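# tradura-seating-terms

Bilingual glossary of office seating terms, English and Finnish, with usage notes. Maintained for the Tradura translation memory.
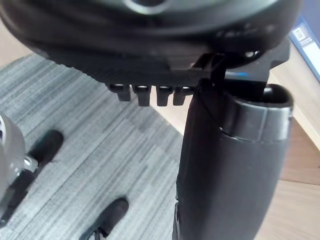
*Underside of a seat, with bracket and column. See `column`, `seat shell` and `tab` in the term list.*

## Contents

| File | Description |
|---|---|
| `terms.tsv` | 433 term pairs, one per line |
| `rejected.tsv` | Pairs removed during review, with reason codes |
| `notes/` | Usage notes in Markdown, named by term ID |
| `scripts/check.py` | Format and duplicate checks |

Encoding is UTF-8 without BOM. Line endings are LF. Fields are separated by a single tab, and tabs inside a field are not allowed.

## Fields

- `id` - stable identifier. IDs of deleted terms are not reused.
- `en` - English term, singular, lower case unless it is a proper name.
- `fi` - Finnish term, nominative singular.
- `pos` - part of speech: `n`, `v` or `adj`.
- `domain` - `frame`, `upholstery`, `adjustment`, `packing` or `general`.
- `status` - `preferred`, `accepted` or `deprecated`.
- `source` - short code for the source text. Codes are expanded in `notes/sources.md`.

A term with two meanings gets two rows. "Back" as a part of the chair and "back" as a direction are separate entries and must stay that way, even where a memory tool offers to merge them.

## Sources

The first set was extracted from assembly leaflets and spare parts lists supplied by Bolamis. A second set came from the Brernedel catalog. Extraction was manual. Nelli Lehtinen wrote the Finnish side, and Nithin Pinto reviewed the English side and assigned domains.

Catalog copy was used for term selection only. No full sentences from either supplier are included.

## Conventions

1. American spelling in `en`. British variants go in the usage note.
2. Finnish compounds are written out in full. Do not shorten the first part to a hyphen in lists.
3. Terms over 34 characters fail the check. The limit comes from the label template and applies to both languages.
4. "Gas lift", "gas spring" and "cylinder" all occur in the sources. `gas spring` is preferred. `column` is reserved for the visible upright part as a whole.
5. "Tab" is used for any small projecting piece with no established name. If the leaflet names the part, use that name.

## Known problems

- Verbs are thin. Most leaflets use "attach" for everything, and the Finnish distinguishes more cases than the current rows show.
- The `packing` domain has 15 rows, all from one source. Treat it as a draft.
- Ryan Sedgwick reported inconsistent use of "armrest" and "arm pad" in the older notes. Rows are fixed, notes are not.

## Checks

```
python scripts/check.py terms.tsv
```

The script exits with status 1 on the first malformed row. It does not check spelling.

## Changes

**November 15, 2022** - domain codes merged from two lists into one; `source` made mandatory. Files exported before this change will not load without editing.

Corrections go to Nelli Lehtinen for Finnish and Nithin Pinto for everything else. Include the term ID.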